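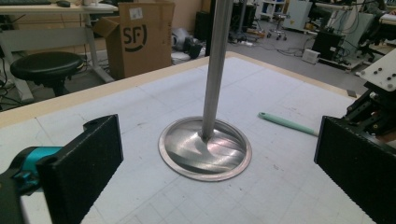

4. Setting up redirects and the sitemap in Vutbridge

By Sewwandi Mollah, December

We use cookies to remember your settings. Accept | Manage

Do this after section 3 (connecting your domain). If the domain still shows "Pending" stop and go back, nothing below will stick.

You need: admin login, list of old URLs, the export file from your old site. Twenty minutes if the list is clean. Longer if it isnt.

4.1 Import the old URLs

1. Log in. Go to Site > Search > Redirects.

2. Click Import. Pick your CSV. Two columns only, "from" and "to". No header row.

3. Old addresses go in as paths, so /services/repairs and not the full thing with https. New ones the same way.

4. Click Check. Wait for the count. Max is 350 rows per file, split anything bigger and import again.

5. Fix red rows. Usually a missing slash or a space on the end. Yellow rows are duplicates, last one wins.

6. Click Apply.

NOTE: Default type is 301 (permanent). Leave it. Only switch to 302 for a page that's coming back, like a seasonal sale.

CAUTION: Don't point every old page at the home page. Search engines tend to treat that as a missing page and whatever those links were worth goes with it. Closest match, every time. If there's no match let it 404.

4.2 Test a few

1. Open a private window.

2. Paste in an old address. Should land on the new page in one hop.

3. Check the status column under Redirects > Log. You want 301 then 200. If you see 301, 301, 200 that's a chain, edit the first row so it goes straight to the final page.

4. Do your top pages by hand. The ones with the most incoming links first.

Lutfa Miah on the Trineo account had 69 chains after moving twice in a year. Flatten Chains button (top right) sorted them in one go. It skips any row with a wildcard, so look at those yourself.

4.3 Titles and descriptions

1. Site > Search > Page Info.

2. Sort by "Missing".

3. Fill in a title for each page. Say what the page is. Business name at the end if there's room.

4. Write a description, a sentence or 2. Don't paste the same one everywhere.

5. Save. It does not autosave on this screen!! Clicking away loses the lot.

NOTE: The keywords box is still there for people coming from Stavow. It does nothing for ranking. Skip it.

4.4 Sitemap

1. Site > Search > Sitemap. Switch to On.

2. Untick thank-you pages, cart, login, anything marked draft.

3. Click Build. Copy the address it gives you.

4. Paste that into your search console account under Sitemaps and submit.

5. Come back in a few days. "Couldn't fetch" on the first day is normal, leave it alone.

CAUTION: Check that "Hide site from search engines" is OFF before you submit. It's under General, not Search (yes we know, Sajib Barua has a ticket open for it). It gets turned on automaticaly for trial sites and stays on after you upgrade.

4.5 If something looks wrong

Old pages still in results: give it a few weeks. Don't delete the redirects, keep them at least a year.

Redirect works in one browser only: clear the cache in the other one.

Sitemap is empty: pages are in draft, or the hide switch is on.

Traffic dip after the move: some dip is common. If it hasn't come back after a couple of months export the 404 log and look for pages you missed.

Next: section 5, Linking your shop listings

© Vutbridge Help | Contact support | Back to top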